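About Kahraman Memorial Notices

Kahraman is a small office in Malby that writes and places death notices for families. We started with one desk and one newspaper, the Erkavness weekly, and today we send notices to 8 papers in the county and to the church bulletins that ask for them.

The office is led by Maricel Sison. She came to this work from the funeral home Vadum, where she was answering the telephone and saw how hard it is for a family to write such a text in one evening. She still reads every notice before it goes out.

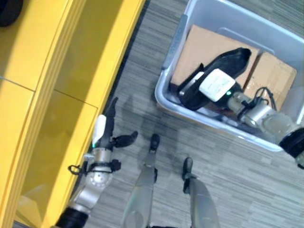

Page 274

A standard notice has up to 1500 characters and costs 100 dollars, with one correction included. Please send us the full name, the town of birth, the names of the close relatives and the time of the service. If you are not sure about the spelling of a name, tell us and we will ask again.

Notices for the Saturday paper must reach us before noon on the day before. In August the office closes at 3 p.m., but the telephone is answered until evening. We write also in Tagalog and Turkish, for the same price.

12 shares
3 comments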